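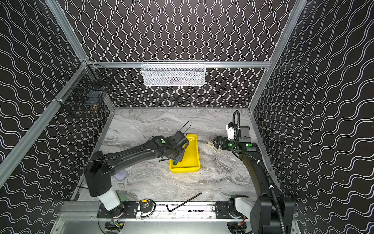 Yellow tray on the gray marble top.

I quit paper coupons in June. For 12 years I had clipped them every weekend, and I had a folder with tabs for soup, soap, pet food and so on. Most of what I saved was on things I would not have bought anyway.

What pushed me was the Tristell store near us. They dropped their coupon policy and went to an app, and the app wants your phone number before it shows you a price. I tried it for a month. It kept offering me 100 points on Clusska coffee, which I don't drink. 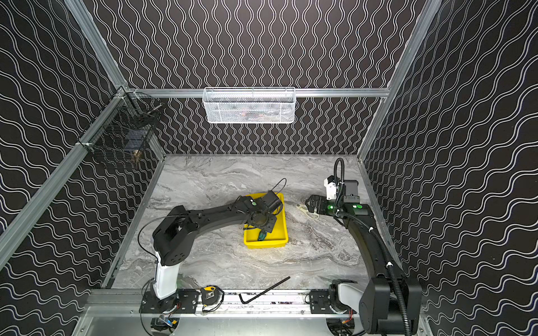 Flaltach wrote under my last post that the app is fine if you shop late in the evening, when the markdowns go up, and that paper coupons were never worth the ink. Maybe so. I am in bed by then.

So now I keep a plain list – nine items, the same nine most weeks – and I buy the store brand unless it's bad. The canned tomatoes are bad. The rice is fine.

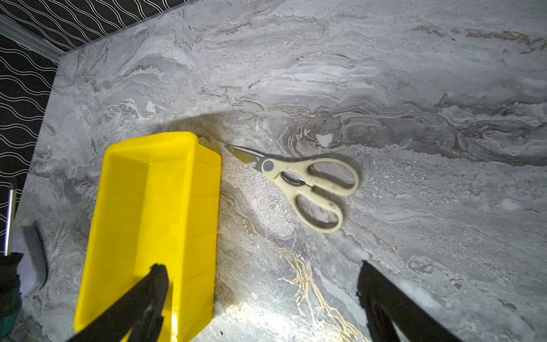 My grocery bill went down a little the first month and stayed there. I also got my Sunday mornings back. The folder went out with the recycling, tabs and all. I do miss the clipping itself, and a pair of kitchen scissors lying out like the ones in the photo still makes me want to go find the newspaper.

Next I want to look at the Quiroga warehouse club and see if the yearly fee makes sense for two people and a small freezer.

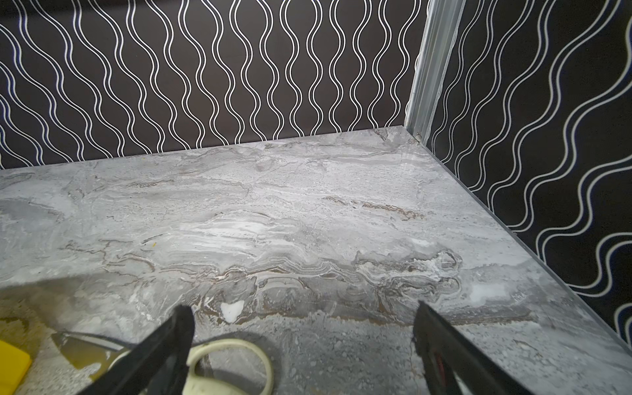

Brown and gray veining, with two dark walls behind.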